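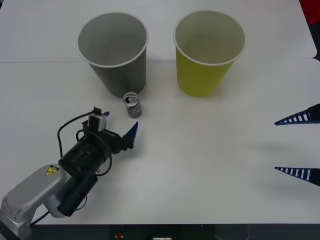

Chapter 4. The Chore Problem
By the Sundqvist Course Group – revised September 21, 2020

Clearing a table is the job we give to children. They do it badly for a year or two, then well enough, and after that we stop thinking about it. A machine that could clear a table in any home, on any evening, would be worth a great deal of money, and for decades people have been promising that one is on the way. This chapter asks how close it is. Our answer is less cheerful than the one you will find in most sales brochures.

Start with the setting. Two paper cups and a small aluminum can stand on a white tabletop with plenty of open space between them. Two arms can work there, and the fingers of one stop just short of the can. Compare that with your own kitchen after dinner. The cups at home may be stacked, crushed, or half full. There is a fork under a napkin, and somebody's homework under the fork. The light comes from a window and changes by the hour.

A tidy table is a fair place to begin. Physics students begin with blocks on smooth ramps, and no harm is done. The trouble starts when a result from the smooth ramp is reported as news about the road.

Consider the trials run at Citcombe, which we will return to in Section 4.3. In May the team asked its machine to pick up a can and set it down in a marked square. It managed 55 tries out of 68. The team called this "approaching household use." We would call it 13 failures at a task with one object and no hurry. If you dropped something that often while clearing up, you would be asked to sit down.

The shop floor is often held up as the better case, and in some ways it is. At the Tindham packing plant, parts come down the line facing the same way, and the arms there do good work. But look at what made that possible. The plant spent 27 weeks changing its trays, lights, and belts before the first arm was switched on. Much of the skill went into the building. When the supplier changed the shape of one lid, the line stopped.

None of this means that machines can't learn chores. It means you should ask three dull questions of every claim:

How many tries were made, and how many failed?
Who set the objects out, and who put them back afterward?
What happened when something was moved or swapped?

Section 4.1 takes up grasping, and why a soft paper cup and a stiff can call for different handling. Section 4.2 covers the Venance test, a set of 19 kitchen tasks that has embarrassed more than one confident lab. Before reading on, clear a table yourself, slowly, and write down each decision you make. Keep the list – you will need it for the exercises.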